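Evaluation of the Mornasard Handheld Gripper Kit for Classroom Demonstration Recording
Student Project Report, Department of Mechanical Engineering Technology
June 29, 2023

1. Purpose of the Project

The department asked our project group to review the Mornasard kit, a handheld gripper set sold by Imonwood for recording manual tasks that are later used to train robot arms. The department intends to offer a laboratory course on robot learning from August onward, and a decision on equipment is needed before then. This report describes the kit as delivered, the way in which it was used, the problems that were met, and our recommendation.

The review covers the handheld tools, the recording software and the printed guide. It does not cover the robot arm that Imonwood sells separately. That arm was not part of the loan agreement, and no trained policy was run on any machine during the project.

2. The Kit as Delivered

The loan kit arrived in two hard cases. Each tool consists of a body with a handle, a pair of finger pads, a trigger and a wide-angle camera. The recording software, called Ustemetti, is installed on an ordinary laptop and receives the recordings by cable at the end of each session. A license for one laptop is included in the price. Additional laptops require additional licenses, a point that is stated in the order form but not in the printed guide.

The guide is 14 pages long. It covers assembly and charging well. The section on calibration is short and refers the reader to an online page that was being rewritten at the time of our work. We obtained a copy of the earlier page from the supplier's help desk, which answered our message on the following working day.

3. Working Arrangement

All sessions were held in the Yáñez Room on the ground floor. Members of the group worked in pairs, with each person at a separate table. Tools were gathered on one table between recordings, and the objects to be handled were set out on a desk on the opposite side of the room. This kept the cables away from the work area and allowed one person to prepare while another was occupied.

The tasks were chosen from the list in the guide: picking up a small object and placing it on a mark, turning an object over, and moving an object from one container to another. Each recording was given a task name and a short note by the person who had made it. Recordings with a missed grasp were kept and labeled as such. The guide suggests deleting them -- we considered them useful for teaching.

In total, 2288 recordings were made. Of these, 1103 passed the automatic check in Ustemetti without any correction by hand. The remainder were flagged for one of several causes, the most frequent being lost tracking when the tool was turned quickly or tilted upward.

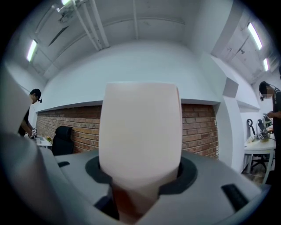
4. Findings

4.1 Handling

The tools are comfortable for short periods. After a long session, several members reported tiredness in the wrist, particularly with tasks that call for the tool to be held at chest height. The trigger has an even pull, and the opening of the fingers can be judged by feel after a little practice. Smaller hands had to shift position to reach the trigger fully. A second handle size would be a welcome addition to the kit.

The finger pads held plastic and cardboard objects securely. Smooth glass was less reliable. Pads can be replaced without tools, and spare pads are supplied, although the supply would not last through a full course.

4.2 Camera View and Tracking

The wide view is helpful because it takes in a good part of the room along with the fingers. The software uses fixed features of the surroundings to work out how the tool has moved. Tracking was best when the tool pointed toward the tables and the objects on them. It was weaker when the view was filled by a plain surface at close range, and weaker again when a large finger pad covered the middle of the view.

The wide view also has a consequence for privacy. People elsewhere in the room are easily recorded. We recommend that every person present during a session sign the department's consent form, including those who are not holding a tool.

4.3 Software

Ustemetti is simple to learn. Importing is slow, and the program gives no estimate of the time remaining. The automatic check is strict, and its messages are brief. A code is shown for each flagged recording, and the meaning of the code must be looked up in a separate table. On two occasions the program closed during import. No recordings were lost, but the import had to be started again from the beginning.

The program stops listing recordings in a single project after 2000 entries. We divided our work into two projects once this limit was reached. The limit is not mentioned in the guide.

5. Recommendation

The group recommends that the department purchase the kit for the laboratory course, subject to the following conditions:

The supplier should confirm in writing the price of licenses for additional laptops.
The completed calibration page should be available before the course begins.
Extra finger pads should be included in the first order.
Sessions should be kept short, with a change of operator at each break -- the guide's suggested session length is too long for new users.

The loan kit has been returned to Imonwood with all parts present. The recordings, notes and consent forms are stored on the department's server and may be requested through the laboratory office.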